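3.2 Serving from the tray

I'll admit this is the part of the study I enjoyed most, mainly because I've been arguing with my own family about it for years. When you put a tray of sliced food on a table and let people help themselves, what happens to the row? We tend to write about shared meals as if the food sits there waiting and all the interesting stuff goes on between the diners. But anybody who has watched a tray get emptied at a potluck knows the layout of the slices does a lot of the deciding.

So for the Midtbø sessions, which we ran in June, I kept the table as plain as I could. We spread brown paper over the middle of it (cheap, easy to swap between rounds, and it shows every drip and crumb), put the food in a foil tray, and set plates close by. The slices went in overlapping, like fallen dominoes. I picked that layout over flat rows after the pilot at Flindia, where flat slices stuck to the foil and people gave up and used their fingers.

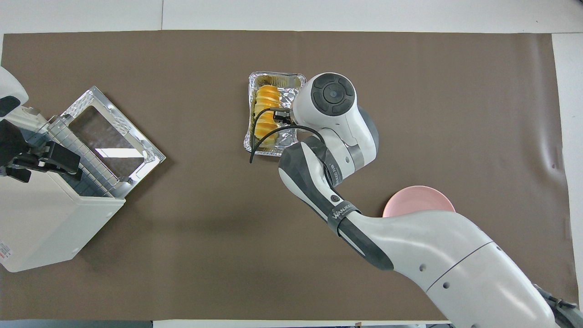 Overlapping has its own trouble, of course! The top slice is easy, and everything under it is a small negotiation. If you lift from the covered end you drag the neighbors along with you, and then you have to decide whether to take two or push one back, which feels rude even when you're by yourself. We ended up sorting each pick into one of 3 kinds: clean (one slice comes up, the rest stay put), dragged (the next slice shifts but stays in the tray), and doubled (two come up together). Figure 7 marks the usual starting point for a round, with the slices still in their line and a plate near the tray.

Figure 7. Sliced food overlapping in a foil tray on brown paper, with a pink plate to the side.

A word about the foil, which I'd badly underestimated. A foil tray gives a little when you press on it, and I had been treating that as noise. My co-author at Kudomus kept pointing out that a loose bit of lining can catch a slice on its way up, and I kept saying it couldn't matter that much. Well, it mattered enough that we added a column for it on the coding sheet. I still don't have a tidy way to separate a slice that snagged on foil from one that just clung to its neighbor, so in the tables those picks are lumped together as "dragged," and I'd ask readers to go easy on that number.

Plate color turned out to be a dead end. I had a pet theory that people would line slices up more carefully on a colored plate, and the notes gave me nothing to hang it on, so I dropped it from the analysis. The Erkemix coding sheet still has the field if somebody else wants to try. The next section picks up with the slices once they've reached the plate.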